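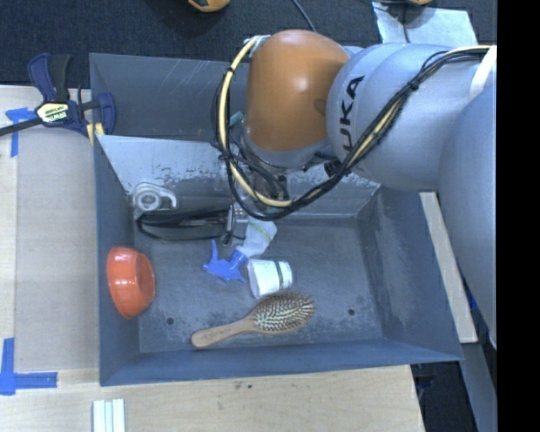
How often should you empty a parts bin right out?

Twice a year is plenty for a home workshop. I do mine in November and again when the weather turns.

I used to just rummage. Everything left over from a job went into one big metal tub, and when I wanted a bracket I'd dig for 15 minutes and then drive to the hardware store and buy another one (I own a lot of brackets). My neighbour Katsuhiko got me onto tipping the whole lot onto an old bedsheet, and I haven't looked back! You gather up the corners when you're done and all the grit goes out with it.

Sort by what you'd reach for, so plumbing bits together, hinges together, and a jar for mystery screws. Anything heavy goes back in first. Greasy stuff gets a wipe with a rag and a bit of metho.

Scuffed paint on a metal bin is fine, leave it alone. Rust I'd deal with — steel wool, wipe it down, then a coat of whatever grey enamel is sitting in the shed. Let it dry overnight before anything goes back in, even if it feels dry at teatime. I've still got a washer stuck in the bottom of mine.

If the bin lives on a timber bench, put a scrap of old carpet underneath. I dragged mine across the benchtop for years and the sanding took a whole weekend.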